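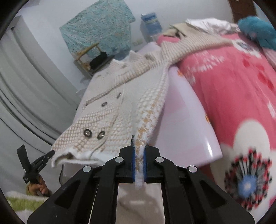

A knit coat, double-breasted, tan check on cream, laid out flat.

Every autumn the same advice comes round: pull out the winter clothes, try everything on, put it all on hangers. The first two parts are fine. The third has ruined more good knitwear than moths ever did, and I wish shops would stop repeating it.

A knit coat is a jumper with buttons. It has a collar and lapels, so people treat it like a coat and hang it in the hall from January until the weather turns. By then the shoulders have two points in them and the hem has dropped. Metal buttons make it worse, as they pull on the front edge the whole time. I weighed one of mine on the kitchen scale and it came to 2828 grams, nearly all of it hanging off a strip of wire.

So fold it. Lay it on something padded and a bit bigger than the coat's body, and let the collar run over the edge if it has to. A bed will do. Straighten the front edges first, then the hem, which likes to curl. Sleeves go across the back. Fold once at the waist and stop there.

My neighbour Dilwyn Jenkins disagrees with me on this. He hangs everything, including cardigans, on the wide moulded hangers from Yorath, and he says the shape of the hanger is what matters. He has a point about shoulders. A wide hanger does spare them. It does nothing at all for the hem, and his cardigans now come down to mid-thigh. He calls that a relaxed fit.

The other objection is space. A folded coat takes up a shelf, and most wardrobes are built with one long rail and a single shelf up top that you need a stool to reach. This is a fair complaint, and I'd aim it at the people who make wardrobes. Mine is 160 centimetres wide and came with one shelf. I bought two more boards, cut to fit, and gave up half the rail. I haven't missed it. Shirts and trousers fit in what is left, and the trousers could be folded too.

I'd also leave out the vacuum bags. Fundena sells a set that is popular in our street, and they are good for doonas. Fluffy trim comes out of them flat as felt, and it takes a lot of patience with a soft brush to bring it back. An old cotton pillowcase costs nothing and lets the wool breathe.

None of this takes long. Doing up the buttons, smoothing the front and folding a coat is a few minutes' work, once a year. A replacement for mine was $207 when I looked in October 2018, and the new one had thinner wool and came on a wire hanger.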